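Skornero Family Rooms
Progress report to the Gruvard Fund, second period

The grant supports the refurnishing of shared sitting rooms for families staying at Skornero while a relative is in long-term care. Work in this period centred on soft furnishings and seating. Spending to the end of October stands at £2,463, within the agreed budget, and 2 rooms are now in daily use.

The Warus room was completed first. It has an orange sofa with matching cushions and a black-and-white zigzag blanket over the seat — the blanket can be taken off and washed between stays. A desk and lamp are placed nearby for visitors who need to work.
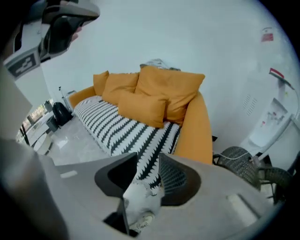
Ferhat Yaman replied to our interim note that families stay longer in the evening now, but that one blanket per room leaves the seat bare on laundry days. He asked for a spare. We have accepted this and set aside £300 for additional blankets and cushion covers.

The Sarmiento room still awaits its curtains, delayed by the supplier until December. Comment cards have been returned by 15 families and will be summarised in the final report.

Ainhoa Calvo
Project Lead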